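Gornaten, l'agenda perpétuel de la maison Gastine
Réf. 3706
Fiche produit rédigée par Benvinda Neves

Commençons par le mot que le fabricant voulait voir en haut de page : « réinventer ». Le Gornaten réinventerait notre rapport au temps. C'est un agenda. Il a des pages, une couverture souple et un élastique. Je le vends parce que je m'en sers, et mon rapport au temps reste à peu près celui d'avant, c'est-à-dire médiocre.

Depuis quelques années, tout objet de bureau doit nous aider à « ralentir », à « nous recentrer » ou à « reprendre la main ». On nous l'a beaucoup dit quand tout le monde travaillait sur la table de la cuisine, entre le grille-pain et les devoirs du petit. La table de la cuisine a été rendue aux repas dans bien des foyers, mais le vocabulaire est resté. On achète maintenant un taille-crayon avec une intention. J'attends le trombone bienveillant, il ne doit plus être loin.

Ce que contient l'agenda

Format : un peu plus petit qu'un livre de poche, il tient dans un sac à main ordinaire
Pages : 119 feuillets non datés, papier ivoire
Disposition : une semaine sur deux pages, avec une colonne étroite à droite pour ce qu'on ne fera pas
Couverture : toile enduite, coloris ardoise ou brique
Fermeture : élastique plat, remplaçable
Marque-page : deux rubans

Les feuillets non datés sont le vrai argument. Un agenda ordinaire vous accuse : vous l'ouvrez en mars, et janvier et février sont blancs comme un reproche. Avec celui-ci, vous écrivez la date vous-même et vous sautez les semaines que vous voulez. Le dépliant appelle ça « la liberté de commencer à tout moment ». J'appelle ça ne pas avoir à racheter un agenda au printemps, et cela me suffit.

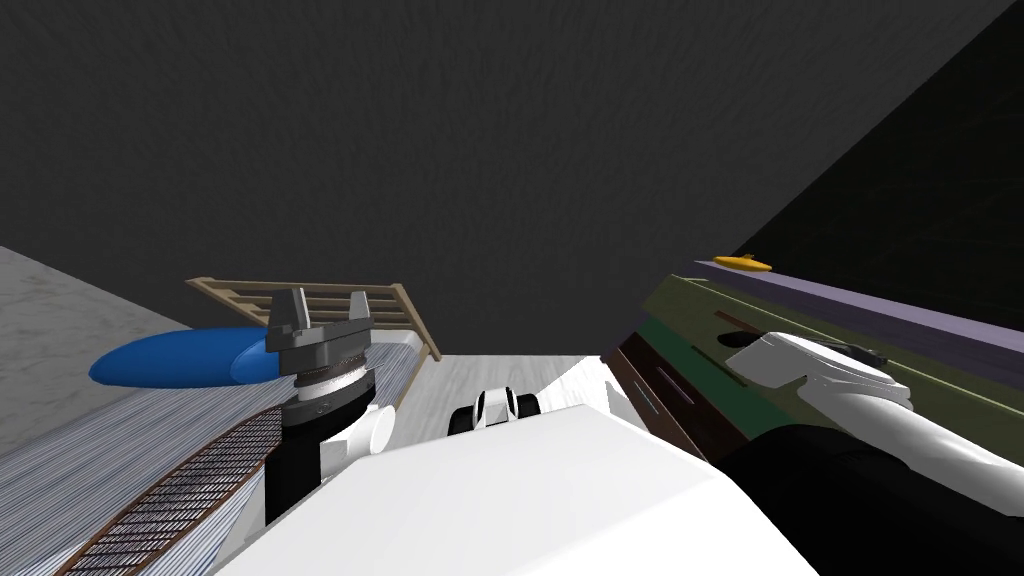

Le papier, donc. Gastine le dit « pensé pour l'écriture ». Je serais curieuse de savoir pour quoi les autres papiers ont été pensés. Au stylo bille et au crayon, rien à signaler. À la plume, ça dépend de l'encre : les bleus passent bien, un noir un peu généreux se devine au verso. Mon collègue Abílio Simões, qui appuie comme s'il gravait une plaque, a traversé une page dès le premier essai. Les feutres à alcool sont à proscrire.

La couverture vieillit correctement. Les coins blanchissent, surtout sur le coloris brique. Le dépliant parle de « patine ». Sur mes chaussures, j'appelle ça de l'usure.

Les trois pages dont je me passerais

Au début du volume, trois pages sont consacrées à vos objectifs de vie, à votre « mot de l'année » et à une roue à colorier où vous notez votre satisfaction dans différents domaines. J'ai rempli la roue une fois. J'y ai appris que je n'étais pas satisfaite de mon sommeil, information que je détenais déjà à six heures du matin. Les pages sont perforées, on peut donc les détacher proprement, et le verso fait de très bonnes listes de courses.

Le carnet d'accompagnement Plitside, vendu à part, promet d'approfondir la démarche. Nous ne le tenons pas en stock. Nous pouvons le commander si vous insistez.

Et le téléphone ?

On me pose la question à la boutique. Oui, votre téléphone fait agenda, il est gratuit, il sonne, et il ne se perd pas sous une pile de courrier. Si vous en êtes content, gardez-le et n'achetez rien ici. Je note simplement que je retrouve mieux un rendez-vous que j'ai écrit à la main, ratures comprises. Je ne prétends pas que la science le confirme. Le dépliant, lui, le prétend, sans citer d'étude.

Prix et envoi

L'agenda coûte 14 euros, l'élastique de rechange deux euros. Il existe un coffret cadeau avec stylo à 92 euros. Le stylo est joli. Faites la soustraction avant de cliquer.

Expédition depuis notre boutique de Moura sous quatre jours ouvrés, un peu plus en janvier, quand le pays entier décide de s'organiser. Retours acceptés si l'agenda n'a pas servi. Une roue coloriée, même à moitié, compte comme un usage.

Coloris ardoise : disponible
Coloris brique : de nouveau en stock le mois prochain, d'après Gastine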